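Why is the Gerkent crossing still shut to lorries?

Border and Transit Affairs > General discussion

saltmarsh_ed
Can someone explain what is going on at Gerkent? The crossing closed to goods traffic in June and was meant to reopen once the customs hall was repaired. The hall is finished. Cars and foot passengers go through as normal. Lorries are still being sent north to Stoltar, which adds 200 km to the trip if you are heading for the coast.

The official line is that it's a technical matter between the two customs services. I find that hard to believe after this long. Is it political, and if so, who gains?

northquay
It's political. The transit agreement between the two governments is up for renewal and neither side wants to be seen giving way first. Gerkent is the only crossing on that stretch where the road and the railway meet, so whoever can open or close it has something to bargain with. The customs hall was a handy reason to start with and now it's simply habit.

Look at what the other side has asked for. They want a higher transit fee per axle, and they want their own inspectors on our bank of the river. The fee could be settled in an afternoon. The inspectors are a question of sovereignty and no minister here will sign that with an election coming.

saltmarsh_ed
So why not close Stoltar as well, if they want to put pressure on?

northquay
They need it for fuel. Most of what their eastern districts burn comes in by that road.

pelter40
I think northquay is giving them too much credit. I drive this route. There are 14 inspection bays on paper at Gerkent and I have never seen more than a handful staffed, even before the closure. They haven't got the people. The customs service lost a lot of staff when wages were frozen and they moved everyone who was left up to Stoltar. You can call that politics if you like but to me it looks like a service that can't run two crossings at once.

Fresh produce is what suffers. Anything that has to be on a shelf quickly is being bought from somewhere else now, and the growers on the south side say the buyers won't come back. 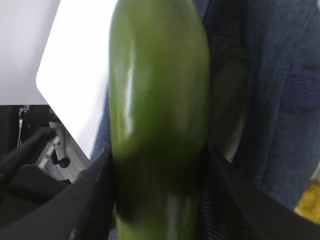
northquay
Staffing doesn't explain the railway. Goods trains stopped at Gerkent in the same week as the lorries, and rail customs is a separate service with its own people and its own budget. If it was only a shortage of officers on the road side, the trains would still be running.

pelter40
Fair point on the trains. I'd still like to see where it says the two were stopped for the same reason. The rail bridge had a weight limit on it before any of this.

orchard_lane
The weight limit was lifted in spring. It was in the district council minutes, which are public, though you have to scroll a long way.

I live on the Gerkent side. What people here talk about is Jidinlow. For anyone who doesn't know, Jidinlow is the dry port they want to build inland, with a new road going straight to it from Stoltar. If it gets built, Gerkent is finished as a goods crossing whatever the treaty says. Every month the lorries go north makes Jidinlow look more sensible, as the traffic figures get counted at Stoltar.

I'm not saying that's why it was closed. I am saying there are people who aren't in a hurry to see it open.

kettleford
This is the bit the national papers miss. They write about the two capitals and the treaty as if nothing happens in between. Vasiliauskas has had the option on the land at Jidinlow for years, and they also hold the haulage contract on the northern route. You don't need a plot for that to matter. A big firm that does well out of a delay won't spend much effort lobbying to end it.

saltmarsh_ed
Is there any evidence Vasiliauskas has lobbied either way?

kettleford
Not that I've seen. They put in a written response to the transport consultation and it was very neutral. It said they would "support whichever arrangement offers certainty".

tidewrack
I worked in transit policy for a while, on our side, so take this as one person's view.

Transit disputes of this sort nearly always have more than one cause and people waste a lot of time arguing over which is the real one. The closure probably did start with the hall. Then the treaty talks stalled, and the officials who might have reopened the crossing were told to wait for instructions. Once that happens the staff get moved, as pelter40 says, and then there's a true staffing problem on top of the political one. Reopening needs somebody senior in both capitals to ask for it on the same day.
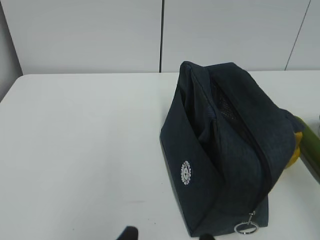
The inspectors issue is also less simple than northquay makes out. There was a joint inspection post at Stoltar for 2 years and it caused very little trouble. It sat on a strip of land leased by both sides, so the question of whose officers were on whose soil never came up. The same thing could be done at Gerkent. The old cattle yard would be big enough. I would guess it's been suggested and parked until after the election.

northquay
The Stoltar post was under the old treaty, with a government over there that wanted to get on with ours. I don't think you can carry it over.

tidewrack
The legal text is still valid. It was never repealed, only left unused. Whether the will is there is another matter and I agree with you that at present it isn't.

pelter40
Meanwhile the queue at Stoltar this morning was back past the second filling station by 6 am. Drivers are paid by the trip on a lot of these contracts, so the wait comes out of their pockets.

orchard_lane
Same effect here in reverse. The café by the lorry park has cut its hours and the tyre place has gone. The town had 40 people working in forwarding offices and most of those are now either closed or running with one person and a phone.

saltmarsh_ed
Thanks all, that's a lot clearer than anything I'd read. Does anyone know when the next round of talks is?

kettleford
Nothing announced. The last one was put off without a new date. The consultation on Jidinlow closes first, so I'd keep an eye on that. Responses can be sent in by post as well as online.

pelter40
I'll send one in. Still think it's the staffing.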